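Sunday, before breakfast

Up at five with my back. I had meant to sleep in, but once I was awake I was thinking about the water, so I got up and made coffee and sat down to write this while the house is quiet.

The well is down again. I lowered the tape yesterday evening and it read lower than any August I have written in this book, and I have kept the book for 13 years. The pump still catches if I give it time between loads. I ran the washing machine on the short cycle and then waited two hours before I let anybody take a shower. The pressure gauge in the basement dropped slowly and came back slowly. When it comes back slowly I stop using water, and that is the whole of my system.

The man from Isberg came out Thursday to look at the pump. He pulled the cover off the control box, cleaned the contacts, and told me the pump itself is fine and has some years in it. He thinks the well is tired. I asked what that meant and he said the cracks in the rock that feed it have silted up, or the water table has gone down, or both. He could have it cleaned out, or I could have it drilled deeper. He wrote two numbers on the back of his card. The smaller one was 2000 dollars. I put the card under the fruit bowl and have not looked at it since.

I don't want to drill. The house has had this well for longer than I have had the house, and it has always come back by the middle of fall. The upper field goes green again, the spring behind the barn starts to run, and a week or so later the tape comes up wet where it was dry. What worries me is that the spring stopped in June this year. Most years it goes until the end of July. I walked up there again last night after supper and the stones were dusty. There were deer prints in what used to be mud, baked hard. 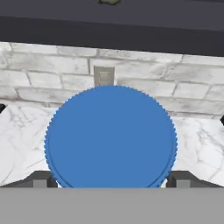 I have been catching what rain we get. There are three barrels at the corner of the barn now, the two old ones and the one I bought in spring from the farm store in Plirgate. The new one is better made but the spigot sits too high, so the last few inches have to be bailed out with a saucepan. We had a short storm on Wednesday that filled the first barrel and put a little in the second. I used all of it on the tomatoes and the young pear tree. The beans I have given up on. They went yellow from the bottom and I pulled half the row and fed it to the hens, who were not much interested either.

The tomatoes are doing all right. I mulched them heavily in June with the old hay and I think that saved them. When I push my hand under the hay the dirt is still cool. I picked a bowlful last night and we ate them with salt and bread and nothing else, and I could have eaten the same thing again. The squash has powdery mildew, as usual. I took off the worst leaves.

Drinking water is separate. I am buying it for now, in the big jugs, from the grocery in Costello. The well water tests clean but it has had a taste to it for a few weeks, like a nail held in the mouth, and when I fill a white basin and let it stand there is a faint rust color at the bottom by morning. The Isberg man said that was iron and wouldn't hurt us. I believe him. I still don't like it in tea. It is a 35 minute drive to Costello and back, so I go once a week and get the feed and the mail at the same time.

Later, after lunch

Went over to the neighbors' place across the road to ask about theirs. They had theirs drilled deeper four summers ago and have not had a dry day since. They used a company called Brateck and said the crew was here for two days and made a terrible mess of the lawn, gray slurry all down to the ditch, and it took until the next spring for the grass to cover it. They paid a good deal more than the number on my card. They also said they wished they had done it sooner, and that was the part that stuck with me on the walk home.

I sat on the back step for a while doing sums. If I put off the roof on the woodshed and don't replace the mower, I could manage the cleaning this year and still buy wood. I could not manage drilling without borrowing. If the cleaning didn't help I would have spent the money and be in the same place, with less of it left. The neighbors offered us water by hose if it came to that. It would be over 400 feet of hose and it would have to cross the road, so I thanked them and said we were not there yet.

Did the small jobs that don't need water. Sharpened the hoe, swept the barn floor, patched the screen on the porch door where the cat goes through it. Moved the hens' shade cloth to the other side of the run. They drink more than I would have guessed in this heat. I fill theirs from the barrel and scrub the pan out every other day with a handful of sand.

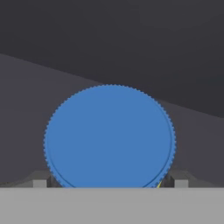 How long do I leave the well alone before I check it again? Overnight at least, with no taps or flushing from supper on, and then I read the tape first thing before anyone is up, so that each reading in the book can be set beside the last one.

I wrote that on a piece of paper and taped it inside the basement door, so it gets done the same way if I am not here. Last week somebody ran the dishwasher at ten at night and the morning reading was no use to me.

Evening

Still hot. Clouds came up in the west toward six and I stood out by the barn and watched them go by to the north. Someone up there got rain. I could smell it. The barrels are empty except for the bottom of the new one, and I bailed that out for the pear tree, which has dropped a few leaves but has green wood when I scratch it.

Supper was eggs and the rest of the tomatoes. Washed up in one basin and carried the water out to the herbs by the step. The parsley has bolted. The thyme doesn't care what I do to it.

I took the card out from under the fruit bowl. If the tape is lower in the morning I will call Isberg when they open and ask for the first date they have for the cleaning. If it is the same or higher I will give it another week. Taps off at seven tonight. The flashlight needs batteries, and I have to remember to bring the pencil down with me, because the one on the string has gone missing again.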